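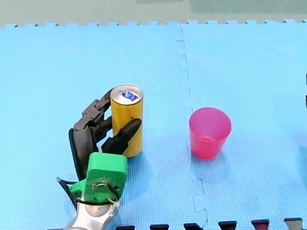
Desde hace seis años tengo un acuario de 400 litros en el salón, y todavía cambio la comida de mis peces casi cada temporada. Ahora comen por la mañana unas escamas de la marca Jasico y, dos veces por semana, artemia congelada. Las escamas vienen en bolsa, pero yo prefiero pasarlas a una lata cilíndrica, de pie, como la amarilla de la foto, porque la bolsa abierta coge humedad muy rápido y después todo huele mal.

El problema que quiero contar es el de los guramis. Compré una pareja en Cekitz, una tienda pequeña que me queda cerca del trabajo, y durante 13 días no quisieron comer nada seco. Subían, miraban la escama, la tomaban en la boca y la escupían. Yo estaba bastante preocupada y probé primero con guisante cocido (sin la piel, bien aplastado). Un poco mejor, pero el agua se ensuciaba.

Lo que me ha funcionado es mojar las escamas unos 2 minutos en un vasito con agua del mismo acuario y echarlas después con una cuchara, despacio, en el lado donde hay menos corriente. Los tetras llegan antes, claro - son muy rápidos - y por eso les doy a ellos primero en el otro lado.

El sábado voy a probar el granulado de Rinenon, el fino. En la etiqueta pone que se hunde lentamente y esto me interesa para las corydoras, que siempre reciben las sobras. Si alguien lo usa con guramis, me gustaría leer su experiencia en los comentarios. También acepto correcciones de mi español, como siempre.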